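Home | News | Opinion | Culture | Events | Contact

Filed under: Politics, Interviews, Local Elections

Uzma Mughal had already put the kettle on when I got to her kitchen in Droveck, and she had a second kettle going in case the first one ran out, which tells you a fair bit about how she has run for office. She is a Democrat in a district that hasn't sent one to the statehouse in a very long time, and she is cheerful about it.

"I grew up four streets from here," she said, pushing a plate of shortbread at me. "People say I can't win in this district. Well, I can't win in any other one, I don't live there!"

She lost last time by 350 votes. I had expected her to be sore about that number, but she brought it up herself, twice, before I'd found my pen. What she remembers best is a man on Purba Road who kept her on his porch for most of an evening to argue about property taxes, then walked her back to her car with an umbrella. He didn't promise her anything. She sent him a Christmas card anyway (he sent one back, with a clipping about property taxes in it).

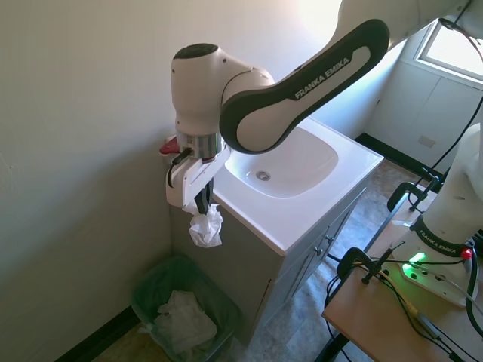 Keyvan Babaei
Staff Writer, State and Local Politics

We talked for a good while about the party, and she didn't always sound like the mailers that land in my own box. She thinks the leadership in the capital spends too much time talking about the other side.

"You can be angry at them and still tell folks what you'd do about the bus," she said. "The bus stops at 6 p.m. If you work the late shift at Estari, you're walking home along the highway. I've asked both parties about it and I got two very nice letters."

Her opponent, Primo Gatti, has held the seat for 2 terms and is well liked, and Mughal is quick to say so. He got the library roof paid for. Where she goes after him is his vote against the rural clinic money, and here the shortbread was set aside.

"Primo knows those families. He's eaten at their tables. I'd like him to go back and explain it to them, in person, without a staffer."

Gatti told me by phone that the bill was "a bad bill with a good name on it," and that he would happily explain it to anybody who asked. They are due to debate in September at the Grange hall, which holds 100 people if the piano is moved.

I asked her what happens if she loses again. She looked out at the yard for a bit, and topped up my cup though it was nearly full.

"Then I'll have met 400 more people than I knew before," she said. "And I'll still be asking about the bus."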